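27th April
By the Flandari Study Group

5. Changes in daily work after the move to recorded demonstrations

5.1 From sorting to recording

Before the change, the returns hall at Sarıgül was staffed by people who opened parcels, looked at what was inside, and placed each item in a bin for resale, repair or scrap. Prilon brought in its Utau sorting cells in November. The cells took over boxed goods of regular shape first. Loose items, and items that arrived with cords, lids or torn packaging, stayed with the human sorters for longer, and part of the sorting staff was moved to a new task, which was to record demonstrations from which the cells could be trained.

The group we followed had 32 members. All of them had worked on the sorting line before they began recording. They were given a short course in the use of the hand-held grippers and then assigned to rooms away from the hall, where ordinary furniture and ordinary clutter were available. Work was handed out as a list of items and a list of moves. A typical entry would name a surface, a set of objects and an instruction such as "pick, turn, put down near the box." The choice of grip, and the order in which the objects were taken, was left to the worker.

The first thing the workers noticed was the pace. On the line, the belt set the speed and a late item was visible to everyone. In the rooms there was no belt. A recording was started by the worker and stopped by the worker, and a poor one could be thrown out without any record of who had made it. Several people told us in the early interviews that they did not know for some weeks what a good day's work was. Prilon had no set number at that stage, and the shift leads, who had come up through the hall, were used to counting bins.

The second thing was the hands. A sorter uses all the fingers, the palm, and often the forearm to steady a carton. The hand-held gripper has two fingers with soft textured pads, and the hand that works it stays behind the tool. Workers described having to relearn things that they had done for years. Thin objects lying flat were named most often as a difficulty, followed by anything with a cord attached. Power adapters combine a small hard body with a cord that follows it or catches on something else, and they came up in many of the interviews. So did remote controls, whose smooth cases have to be gripped across the narrow side.

The arrangement of objects also had to be learned. In the first weeks the workers tended to set things out in rows with space between them, as a sorter would on a clean bench. Recordings made on such layouts were easy to produce and easy to check, but the training staff asked for more crowded ones. Layouts then became closer to what is found on a table at home, with cords under other things and boxes left open.

Figure 3. Hand-held gripper facing a crowded layout: adapter, remote control, router and cords on a printed board, with an open cardboard box to the left.
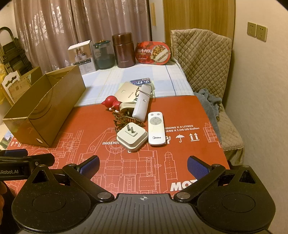 Making the mess was harder than clearing it, one worker said in the second round of interviews, because on the line the mess came to you and you never had to think about whether it was the right kind. The same worker went on to say that the recording rooms had taken away the noise and the standing, and that these were real gains, but that the day now had more deciding in it. By the end of a shift the arms felt fine and the head did not.

We heard versions of this from a majority of the group. It bears on a claim often made for this kind of reassignment, namely that the work becomes lighter. Measured by load and by time on the feet, it did. No one in the recording rooms lifted a full carton as part of the task, and most of the work could be done from a chair or while leaning at a table. The sick leave figures for back and shoulder complaints fell in the period we covered, although the period is short and the group is small. What rose was the number of self-reported headaches and the number of requests to end a shift early. We can't separate the effect of the task from the effect of the rooms, which had less daylight than the hall.

5.2 Breaks and session length

Sessions were first planned at two hours with a break between them. This followed the pattern in the hall and was not based on any study of the new task. Workers began to shorten the sessions themselves. They would stop recording, reset the objects slowly, change the cloth or move to another surface, and start again when they felt ready. The logs show these gaps clearly. Shift leads read them at first as idle time, and in two cases workers were spoken to about it.

After the second case the workers asked for a meeting, and the session length was cut to 75 minutes. Resetting the layout was also added to the task sheet as a work item with its own time code. This second step seems to have mattered more to the workers than the first. A person who spends several minutes laying out objects so that they overlap in a useful way is doing something the training depends on, and the earlier sheet had no line for it. Once the line existed, the long gaps in the logs became shorter. We take this to mean that part of what had been logged as a gap was setup work all along.

The change did not please everyone. Workers who reset quickly had been using the unlogged time as they wished, and they now had to account for it. Two of them asked to go back to the line and were able to do so, as the hall still needed people for items the cells refused.

5.3 Who judges the work

Over 3,000 recordings were made in the period we studied. Each was checked, and those that failed the check were returned with a code. The codes were short and had been written by the training staff for their own use. To a worker they said little. A code for "occluded contact," for instance, meant that the point where the pads met the object could not be seen, but it was taken by several workers to mean that they had dropped something or bumped the table. Since there was no direct line between the rooms and the training staff, a misunderstanding of this sort could last for weeks.

The workers' own standards were different from those of the checkers. As sorters they had been judged on whether the item reached the right bin undamaged. How it got there was their business. In the rooms the path was the product. A move that ended well could be rejected, and a clumsy one could be accepted if it was clearly visible from start to finish. Some workers found this insulting to the skill they had. Others said it was restful, because a slip no longer cost anything.

Tasks recorded with two grippers made the difference plainer. They were introduced later than the single-gripper tasks and were paid at the same rate for the first weeks, although they took longer to set up and were returned more often.

Figure 4. Two grippers at work over a table with a checked cloth. The TP-LINK box lies between the open fingers of the nearer one.

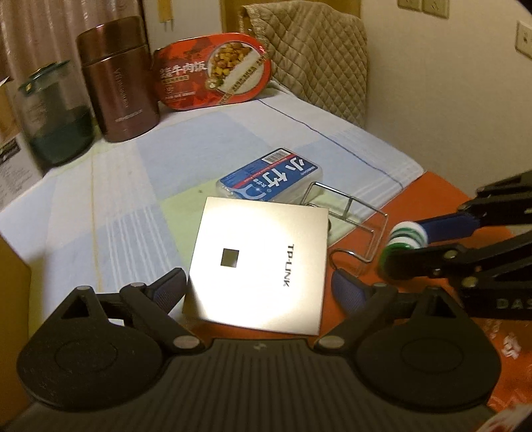
Pay and grading were the subject on which the workers and Prilon were furthest apart. The rate had been carried over from the hall with no change, on the argument that the contract named handling of goods and that goods were still being handled. The workers held that coordinating two tools was a separate skill and should have its own grade. They pointed to the number of things that have to be kept in mind at once. In Figure 4 the second gripper is holding a small white and green cylinder at the right while the fingers of the first are open around the flat box, with a plastic case and a wire stand close by. In a layout of that kind, they argued, the worker has to plan for both tools and for whatever lies between them, and the old job description covered none of it. Prilon agreed to a supplement for two-gripper tasks but kept the grade unchanged. The question was still open when our visits ended.

5.4 What the workers thought the recordings were for

We asked every member of the group what would be done with the recordings. The answers varied widely. Some gave a fair account of how a cell is trained. Others believed that the recordings were used to test the workers' speed, or that the cells replayed them directly. A few had not asked. The briefing given at the start of the program had covered the tool and the task sheet, and had one paragraph on purpose.

Knowing the purpose did not make people more content with the work, and in some cases had the opposite effect. Those who understood it best were also the ones most likely to say that they were helping to remove the remaining jobs in the hall. Prilon has stated to the group that no sorting posts will be cut before the recording program is reviewed. No date for the review had been given to the workers we spoke to, and several had started looking for work elsewhere.

One practical request came up repeatedly. The workers wanted to see the cells handle the kinds of objects they had recorded. A visit was arranged for part of the group after the first 1,000 recordings had been accepted. Attendance was paid. Those who went described the cell's movements in close detail, and in the weeks after the visit they used fewer of the small corrections that the training staff had been asking them to leave out. We have no comparison group for this effect, and those who went had put themselves forward. Prilon has since added the visit to the first week of the course. The effect of that change falls outside the period covered here and is taken up in Section 6 together with the data on turnover.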